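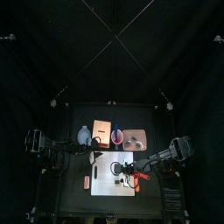

The thing I have been trying to measure since October is how much of a bimanual policy's error comes from the handoff between arms and how much was already there in each arm alone. The usual success rate does not separate the two. If the left arm grasps badly and the right arm then misses the transfer, the episode is scored as one failure and the log says nothing useful about which arm to work on. My layouts are deliberately crowded: a white board in the middle of the black table, a row of containers along the far side, small parts on the board and more of them in the shallow tray. The black cube and the small white piece next to it are close enough together that a gripper going for one has to care about the other, and most of the interesting failures come from spacing like that.

The method is simple. Each task is split at the point where both grippers are committed to the same object. Everything before that point is scored per arm. Everything after it is scored jointly. I then replay the joint segment from recorded start states, so that the second half gets evaluated on good setups as well as on whatever the first half happened to produce. I call the replayed score the conditional rate. The ordinary end-to-end number I leave alone, so it can still be compared with older runs.

Splitting by hand was too slow, and my own labels disagreed with each other when I went back to them a week later. The current version uses gripper aperture and the distance between the two tool points. A split is declared when that distance drops under 55 mm and stays there while at least one gripper is closed. The threshold came from a sweep and is not special. Values close to it give almost the same ordering of policies. Much larger values start to catch episodes where the arms merely pass each other over the board, and those have to be thrown out.

I compared 2 policies, both trained on the same 1,000 demonstrations. The first, Kedeck, predicts actions for both arms from one shared head. The second, Massawe, has a separate head per arm with a small cross-attention block between them. End to end they are close enough that I would not have bothered writing anything. Split, they look quite different. Kedeck is worse before the handoff and better after it. Its single-arm grasps are sloppy, particularly on flat objects, but once both arms are engaged it rarely lets go early. Massawe grasps cleanly and then loses the object in transfer, nearly always by opening the giving gripper before the receiving one has finished closing.

Brian Ndung'u read a draft of this and objected to the replay step. His point is that a recorded start state fixes joint positions and object pose but says nothing about contact forces, so a replayed grasp is not the same grasp. I agree with that. As a partial check I reran the joint segments with the grasp re-executed from slightly above the object, which lets the contact form again. The conditional rate fell for both policies and the gap between them narrowed, though the order held. I would treat the size of the gap as unreliable and the sign as probably fine.

Two smaller notes. The split detector misfires on tasks where one arm steadies an object and the other works on it, since there is no real handoff to find, and I have excluded those for now. Also, scoring per arm requires deciding what counts as success for an arm that is supposed to stay still. I count it as a success if it does not move anything. Flotasach, the logging tool I use for all of this, had no field for that, so it currently lives in the comments column and gets parsed out afterward.

Next is a version of Massawe with a delay on the release action, to see whether the early opening is purely a timing problem.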